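The Drawer Where Everything Ends Up
By Malou Hedegaard
April 30, 2023

Every home I have ever lived in has had one drawer that would not close. In Fusanport it was the one under the toaster, and it held takeout menus, birthday candles, a library card from a town I had left years before, and 114 rubber bands, which I know because I spent one rainy evening counting them when I should have been answering letters.

So when Hanne Hjaltested invited me to one of her sorting afternoons in Clurimberg, I packed the contents of that drawer into a shopping bag and went, feeling a little like someone taking her laundry to a stranger. Hanne has been teaching people to deal with small things for 19 years, and she has a soft spot for paper and cards in particular. Closets bore her, she told me over coffee. A closet is only a matter of hangers.

Her method begins with a plain organizer, the desktop kind with two columns of slots and a divider down the middle. You set it in the center of the table with nothing in it, and then you pick up one thing at a time and decide. Paper and cards go up high, where you can see their edges. Anything small and fiddly goes down at the bottom, where your fingers can get at it without knocking the rest over.

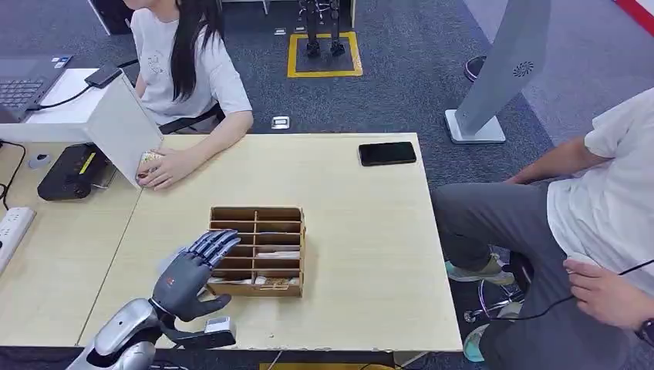
I was slow at first, I admit. A single postcard from my aunt took me the better part of my coffee, because of course I had to read it, and then I had to tell everybody at the table about my aunt. Hanne let me go on. She believes the stories are half the work - if you hurry past them, the card just goes back in the drawer.

What helped me most was her rule about empty slots. Always leave 2, she says, and don't label them. I had filled every space by the middle of the afternoon and was rather proud of myself, and she made me start the right-hand column over again. By January, she warned, I would have a new pile of something, and it would need a place to land.

I came home with eight rubber bands and the library card, which I could not part with. The organizer lives beside the toaster now. The drawer closes, if you lift it a little on the left side.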